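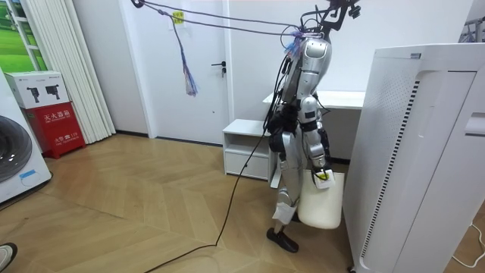
Skenwood household trials – progress report to Sustum
September 4, 2020

Hi Edvin,

I promised you a cheerful report, and most of it is, but I'll start with the fall so you don't have to hunt for it.

We were on bucket carries, going well, when the robot lost its left knee mid-step and dropped. The tether caught it (thank goodness!), the bucket went one way and the water went everywhere. No one was hurt – I was well outside the line – and the only damage was a scraped shin cover. The e-stop was hit straight away, but the arm kept its grip for 4 seconds afterward, and that bothers me more than the knee does.

The knee fault was a connector that had worked itself loose. Ocampo looked at the logs and found more than 40 brief dropouts going back to May, all too short to trip the alarm we'd set. So the warning was there and we'd tuned it out. My mistake, I picked that threshold.

What's changed so far: the connector now has a locking clip, any dropout at all stops the walk, and the tether stays on for every carry, full or empty. The slow grip release is still open. Niltari thinks it's in their hand firmware and has sent a patch, which I've only tried on the bench.

We lost 8 working days to all this. The clips and the new shin cover came to $595, and I'd like to take it out of the travel line if you're okay with that – we clearly aren't traveling!

Carries have started again at walking-practice speed. I won't go back to full buckets until the hand lets go when it's told to, so the stairs work you asked about will have to wait. Could you let me know on the travel money before I order the spare clips?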